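Workspace Storage and Cable Tidy: Project Report
Polbridge, July 14, 2026
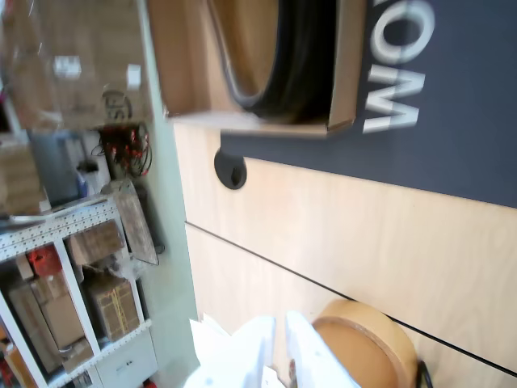 1. What we were trying to do

Make the shared bench area usable before September. Stuff was landing on the worktop and staying there. Cables mostly, and cardboard boxes, some of them from the Jaria order last year that were never unpacked. Brief said storage has to stay within reach of the bench, no new furniture, budget $80.

2. What we had

Light wood-grain worktop with a round black cable grommet in it. White metal shelving against the mint-green wall, perforated uprights, so shelf heights can be changed. Cardboard boxes in all sizes. The biggest ones are a pain, they only go in one way and then block whatever is behind.

3. Method

Logged every time someone in the group had to look for something. Did this for 12 working days before changing anything. Wrote down the item, how long it took, where it ended up being. Total was 42 searches. Most were for cables or adapters, next was tape.

Then sorted everything into keep out / shelve / recycle. Arguments about the middle pile took longer than the sorting.

4. Changes

Heavy boxes to the low shelves. Small flat ones go under or beside bigger ones, not on top, they slide.
Labels on the short side of each box, facing out. We used Ikeda labels first but they peeled off the cardboard, so marker pen after that.
Coiled cable stays in an open box on the bench side. Closed boxes got ignored, people just left the coil next to it.
Power leads down through the grommet where they fit. Two plugs were too fat to go thru and had to stay on top.

5. Results

Logged another 12 days, same sheet. 16 searches. Tape is still a problem, it walks off.
Spent less than half the budget, mostly on Forkeo hook-and-loop ties and markers.

6. Problems

The second log was in a quieter part of the term so the drop is probly flattering. Should have counted people in the room as well. Also we never agreed what counts as a search, one of us logged anything over ten seconds and the rest of us didn't.

7. Next

Move one shelf up a few holes so tall boxes stand upright. Get rid of empties monthly. Repeat the log in September with a proper definition at the top of the sheet.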